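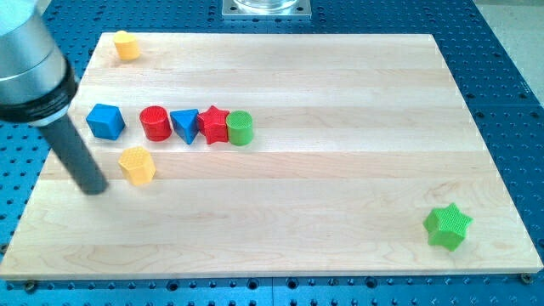 The Board That Will Outlive You

Mar 19, 2019

Rafail Manolakis paid $171 for a maple cutting board, and the shop in Standthorpe told him it would last a lifetime. Whose lifetime, he asked. The clerk laughed and sold him a tin of oil.

I've heard the lifetime line a lot since November, when I began calling companies that sell expensive kitchen goods. Zervas prints it on the box. Junus promises "generations," though the firm is 5 years old and can't have seen many. Rarley guarantees its boards for life and then, in small type, leaves out cracks, warping, stains and anything to do with water. I'm not sure what remains. Theft, maybe.

Maple is good wood, and I have no quarrel with it. My doubt is about the price. When I asked Rarley what separates its top board from one at a third of the cost, a spokesman talked for a while about "character."

Manolakis has had his for two years. He oils it when he remembers, and he still cuts onions on the old plastic one, which came free with a set of knives.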